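## Section 2: Setting Up the Sorting Station

Okay, bricks are washed, table is clear, let's get this thing going. If you skipped Section 1 because you already have clean bricks, fine by me, but do wipe down your tabletop. Crumbs love to hide under the bins (ask me how I know).

I wrote this part for the Bendement sorting kit, though plain open-front bins from anywhere will do the job. The old Gundano trays work too if you still have some in a closet. They're shallower, so fill them less.

**What you need**

- 2 open-front bins
- Up to 20 big bricks, the chunky 2x4 kind and some smaller ones
- A hard, flat table with good light
- A towel or mat if your table scratches easily

**Steps**

1. Push the two bins together at the far side of the table so the walls touch. Turn the open fronts toward whoever is sorting.
2. Pick one color per bin and stick with it. I go with yellow on the left and blue on the right, and I've done it that way so long that switching would mess me up!
3. Drop one or two bricks of the right color in each bin before you start. Little kids get the idea much faster when there's already something in there to match.
4. Put the loose bricks down on the table in front of the bins, studs up, with space between them.
5. Sort one brick at a time. Pick it up by the long sides, carry it over, and set it down in the bin. Tossing is fun but you'll be crawling under the couch later. 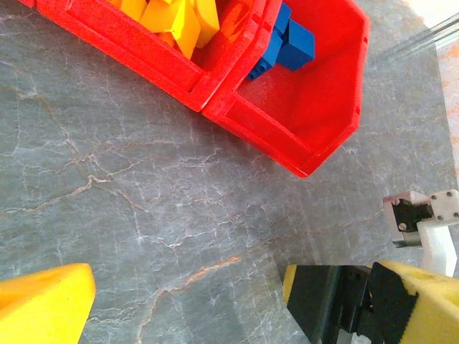
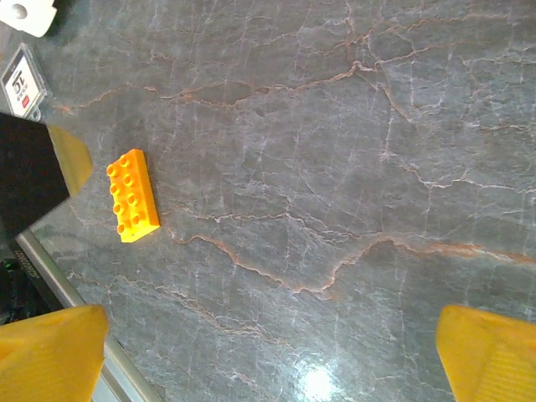
**Do the bins have to be different colors?**

Matching bins are fine, and I like them better. With a bin the same color as the bricks, kids just match brick to bin, and with plain matching bins they have to look at what's inside. If someone gets stuck, tape a paper square of the right color to the front and peel it off after a few rounds.

> **Note:** Yellow and orange are the troublemakers. Under a warm lamp they look nearly the same to me, so if you have both in your set, do your first few rounds by a window. The Illau mixed tub has a bunch of in-between shades and I save that one for later.

> **Caution:** Stone and glass tables are unforgiving. A brick dropped from up high can chip a corner, and a chipped corner is sharp. Check your bricks now and then, and pull any damaged ones.

6. When the table is clear, look in each bin for strays and move them over.
7. Dump it all back out, mix it up, and go again. I call it quits after 5 rounds, or sooner if people get cranky.

**Putting it away**

Stack the bins only when they're empty. Bricks go in the Thaweesak drawstring bag (or a pillowcase, which is what I used for years) and the bag goes in the top bin. Keep the color squares in there too, or you'll be cutting new ones every time.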